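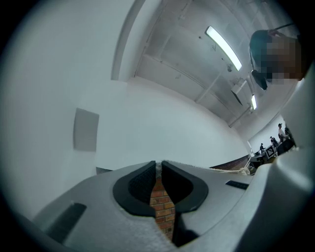
Greiferwerkstatt Stadville @greifer_stadville · 28. Apr. 2021

Guten Morgen zusammen, heute wird es ein längerer Thread, holt euch ruhig einen Kaffee! Uns ist im März etwas schiefgegangen, und ein paar von euch haben gefragt, warum es von Honddale so lange keine neuen Aufnahmen gab. 🧵

Für alle, die neu dabei sind: In Honddale nehmen wir mit Handgreifern Griffe auf, also nehmen, drehen, ablegen, und aus den Aufnahmen lernt später der Arm bei Grekbridge. Man läuft dabei mit dem Ding durch den Raum und greift, was auf der Liste steht. Klingt gemütlich, ist es meistens auch.

Zwischen den schwarzen Gummibacken, die ihr auf dem Foto seht, bleibt bei unserem Aufbau immer ein Spalt. Die Software muss jederzeit wissen, wie weit er offen ist. Diese Öffnungsweite ist für uns fast wichtiger als das Bild, und genau die war falsch.

Gemerkt haben wir es erst in Grekbridge. Der Arm sollte einen leeren Karton anheben und hat ihn stattdessen zusammengedrückt wie eine Getränkedose. Beim nächsten Versuch dasselbe. Dann kam ein Schaumstoffklotz dran, der hat es überlebt (Schaumstoff ist geduldig), aber man hat den Motor gehört, und das war kein schönes Geräusch.

Es war ein Arm im Käfig, die Tür war zu, verletzt wurde niemand. Das schreibe ich so deutlich hin, weil gestern zwei liebe Nachrichten kamen, ob alle Finger noch dran sind. Ja, alle! Danke fürs Nachfragen ❤️

Trotzdem hat mich das ein paar Nächte beschäftigt. In derselben Woche war eine Vorführung geplant, bei der Leute dem Arm Sachen hinhalten sollten, mit langsamer Fahrt und begrenzter Kraft natürlich. Die haben wir noch am selben Nachmittag abgesagt, und das war richtig, auch wenn sich einige sehr darauf gefreut hatten (ich am meisten).

Dann ging die Sucherei los. Zuerst hatten wir die Regelung in Verdacht, dann die Kraftbegrenzung, dann ein Update, das am Wochenende eingespielt worden war. Alles in Ordnung. Ich habe einen ganzen Tag lang Kurven übereinandergelegt und mich gefragt, ob ich langsam eine Brille brauche.

Der Fehler saß viel früher, nämlich in einem der Handgreifer. Im Gehäuse hatte sich die Halterung vom Wegsensor gelöst. Sie war nicht abgefallen, das hätte man ja gehört, sie saß nur eben nicht mehr fest. Bei jedem kräftigen Zudrücken ist sie ein winziges Stück gewandert.

Am Ende waren es 2 Millimeter. Das liest sich nach gar nichts, aber bei einem Karton sind 2 Millimeter der Unterschied zwischen Festhalten und Plattmachen. Der Arm hat brav gemacht, was in den Daten stand. Er kann nichts dafür, der Gute.

Warum ist das niemandem aufgefallen? Wir haben den Nullpunkt nur morgens geprüft: Backen zu, Wert ablesen, Häkchen dran. Morgens stimmte er auch. Nach 40 Minuten Arbeit stimmte er nicht mehr, und beim Neustart am nächsten Tag hat die Software sich wieder auf null gesetzt und die Verschiebung fröhlich geschluckt.

Das mit dem automatischen Nullsetzen war übrigens meine Idee. Ich fand sie damals richtig praktisch! Es sollte uns morgens Zeit sparen, und das hat es auch getan, bis es uns dann den halben März gekostet hat.

Jetzt der bittere Teil: Von 135 Aufnahmesitzungen mit diesem Greifer haben wir 86 gesperrt. Einen Teil davon kann man vielleicht nachrechnen, wenn die Backen zwischendurch einmal ganz geschlossen waren, dann hat man wenigstens einen Anhaltspunkt. Den Rest nehmen wir neu auf. Den Leuten in Honddale tun die Handgelenke jetzt schon leid.

Wir benutzen Cookies, um unsere Seite zu verbessern. Mit der weiteren Nutzung stimmst du dem zu. Einstellungen | Alle akzeptieren

Was wir geändert haben: Die Halterung wird verschraubt und zusätzlich gesichert, vorher war sie nur geklemmt. Der Nullpunkt wird vor und nach jeder Sitzung geprüft und beide Werte bleiben stehen. Wenn sie auseinanderlaufen, wird die Sitzung gar nicht erst hochgeladen, und auf dem Bildschirm steht dann sehr groß und sehr rot STOPP.

In Grekbridge fährt jeder neue Datenstand zuerst gegen eine Kraftmessdose, bevor überhaupt ein Gegenstand in den Käfig kommt. Hätten wir das früher gemacht, wäre der Karton noch am Leben. Ich habe ihn aufgehoben, er steht bei mir im Regal.

Und eine Bitte an alle, die mit ähnlichen Greifern arbeiten: Rüttelt mal dran. Wirklich, ausschalten, aufschrauben und mit dem Finger gegen den Sensor drücken. Falls sich da etwas bewegt, schreibt mir gern, ich schicke euch die Zeichnung von unserer neuen Halterung. Das Team von Menon hat sie schon und baut sie gerade nach.

Noch eine Frage, die eben kam: Nein, die anderen Handgreifer waren nicht betroffen, die haben wir alle aufgemacht und nachgemessen. Die Vorführung holen wir nach, einen Termin gibt es noch nicht. Ich sage hier Bescheid, sobald die neuen Aufnahmen durch die Prüfung sind.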